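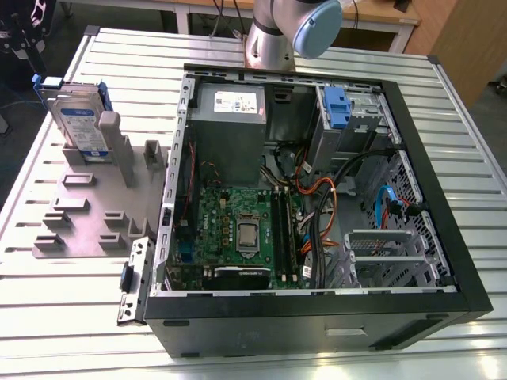
*Fig. 1. Desktop tower opened on the slatted table, side panel removed. A hard disk stands in the fixture plate to the left; the arm is behind.*

## Unit 4: Refurbishing work when an arm joins the bench

Notes by Anselmo Bedoya. Please read before the August seminar.

Our case is the computer refurbishing workshop at Haugen. It receives office machines from companies, and in a normal week 200 towers pass through it. Before the change, one technician took each tower from the first screw to the final test. The average time was 35 minutes. After the change it became 22 minutes, but the work of the person is also a different work, and this is our topic.

### 4.1 Who does what

The technician still:

- opens the case and judges its general condition
- frees the cables (power and data) by hand
- decides if a board or a card is worth keeping

The arm takes drives from the fixture plate and carries them to the wiping station. The plate matters more than students usually expect. The arm needs each part in a known position, so the person must place it with care. In Fig. 1 the disk stands upright in its slot, with a blue plastic piece still at its top corner. At Haugen the rule about these plastic pieces was changed two times in the first months, and the technicians were asked only the second time.

### 4.2 What the workers reported

I interviewed the day shift. Three points came back often:

1. Less lifting and less walking, which all of them welcomed.
2. A feeling of "feeding" the machine. The pace is set by the arm, and small pauses between two towers disappeared.
3. Fewer occasions to teach a new colleague. Formerly the beginner learned by removing drives, the easy task. This task is now gone from the person's side.

Older technicians worried mostly about point 3, younger ones about point 2.

### 4.3 For the seminar

Compare with the Trondton text in your reader, where the workers wrote the placing rules themselves. Prepare one page on this: which easy tasks in a workshop should stay with people, and who should decide it? Bring also the term list from Unit 3, we will need "pace" and "handover".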